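Getting Stains Out of Table Linens

3 min read

Print this page | E-mail this page

Cotton and linen tablecloths can take a lot of washing. Most of the damage comes from the dryer, which sets whatever the washer left behind. Check every cloth in daylight before it goes in. If you can still see a mark, hang the cloth up and treat the mark again.

Coffee and tea

Blot with a dry towel, then run cold water through the back of the stain. Work in a little dish soap and leave it for 17 minutes before washing. Old tea rings need an overnight soak in oxygen bleach. I use Priltell powder, one scoop to a dishpan of warm water, but any store brand will do.

Red wine

Salt soaks up some of the wine while it is fresh and does very little after that. Cold water and a splash of white vinegar work better. Rinse before you try anything else, and keep chlorine bleach away from the vinegar.

Candle wax

Let it harden. Scrape off what you can with the back of a butter knife, lay a brown paper bag over the rest, and go over it with a warm iron. Move to a clean patch of paper as the wax comes through. Colored wax leaves a tint behind — dab that with rubbing alcohol after testing a corner.

Grease

Cornstarch first, left on for an hour, then dish soap rubbed in by hand. Wash as hot as the label allows.

Checks, stripes and fringes

Dark dye next to a pale background is the usual trouble. Wash a new checked cloth by itself in cold water until the rinse runs clear. My Calness cloth took three washes. Fringed towels go in a mesh bag, or the ends knot together and have to be picked apart with a fork.

Quilted mats hold water for a long time. Press them between two bath towels and dry them flat, turning once.

Ironing and storage

Iron cotton while it is still a little damp, wrong side up. Roll large cloths around a cardboard tube and they will not crease along the same line every time. Skip plastic bags in a damp closet — an old pillowcase is better. Take everything out and refold it every November if you only use it for holidays.

We use cookies to remember your settings. Accept | Manage

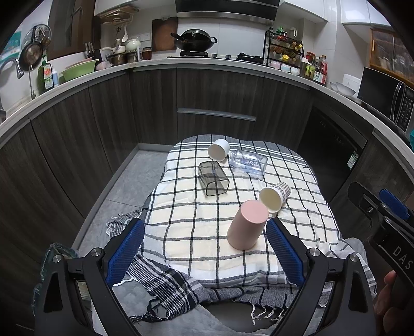
Black-and-white check with a striped, fringed towel.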